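Spring on the Bronitley Bluffs

The trail from the Fumuvville side is open again, all the way up! If you have been waiting since the ice came through and took down the big hemlock across the second switchback, wait no more. The crew got it sawed and rolled off in a single morning, and the tread under it was in better shape than any of us had a right to expect. You can now walk from the lower parking area to the rim, then along the top to the Derkville overlook, without once having to climb over anything.

And what a time to go. The north-facing slope below the rim is the part I would send you to first. Hepatica was out before the snow had quite left the shady spots, and by the time you read this it should be mostly done, with trout lily and bloodroot taking over. Toadshade trillium is up in big patches around the seep (look for the mottled leaves, the flowers are easy to miss). Dutchman's breeches like the loose rock a little farther along, and I found more of it this year than I have in a long while, tucked in on ledges where the deer can't reach.

The reason it is all so good in one place is under your boots. The top of the bluff is hard sandstone, and blueberries and mountain laurel are happy up there in the thin, sour soil. Drop down a few hundred feet and you are on limestone, with much sweeter dirt and a whole different crowd of plants. On the trail you can see the change happen in the space of a few steps. Watch for columbine and walking fern. Once you start seeing them on the rocks you have crossed over.

The Brynjólfsdóttir Tract, which so many of you wrote letters about last year, is now officially part of the preserve. That adds 53 acres along the creek and brings us to 1,277 in all. It closes the gap between the bluff and the old mill road, so there is at last a protected strip of woods running from the rim down to the water. The salamanders that cross it every spring will be glad of that, and so am I. We haven't cut any trail there yet and don't plan to before fall. The plant survey comes first, and we would like to know where the good stuff is before we send people walking through it.
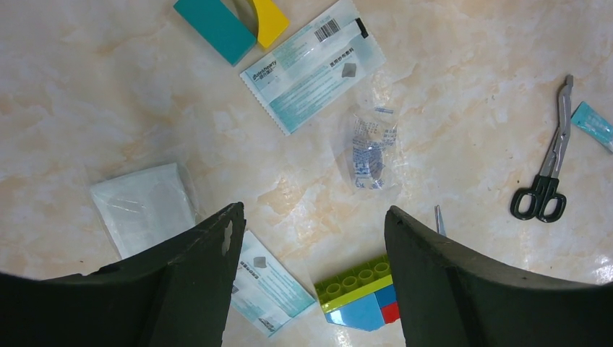

Lorenz Fuchs wrote in to say that he walked the creek side of the tract with his daughters in early spring and found a stand of twinleaf just past the second spring, in bloom, with more than 50 plants in it. He would like to see the new trail kept well uphill of that spot, even if it means a steeper grade, and he asks whether the old wagon road could be used for part of the way so there is less fresh digging.

Good eye, Lorenz! Twinleaf has never been on our list for the preserve, and the flowers last such a short time that most of us manage to miss them every year. The spot is now marked on the survey map. The wagon road is a good thought too, and the trail crew is going to walk it once the leaves are off and the old grade is easier to follow. Parts of it are badly washed out near the bottom, but the upper half may work nicely.

If you want to help with the survey, we would love to have you along. You don't need to know your sedges (I certainly don't know mine). People go out in pairs, one to look and one to write, and we match newcomers with somebody who has done it before. Wear long pants, bring water, and tuck your socks in, as the ticks are already busy. We start from the Derkville gate at 8:30 in the morning and are usually back by lunch.

A few small things. The footbridge at the lower falls has a new handrail but still only the one, on the upstream side. Dogs are welcome on a leash everywhere except the seep. Please stay on the planks there, even when they are muddy, and step carefully when you pass other people. The spring ephemerals take years to come back once they have been stepped on, and some of the trilliums beside that boardwalk are older than our youngest members.

We also had 500 of the new folding maps printed, with the rim trail, both overlooks and the rock layers shown in color. They are free in the box at the Fumuvville trailhead. Take one, and put it back if you don't want to keep it. The Brynjólfsdóttir land is on it as a green outline, waiting for its trail.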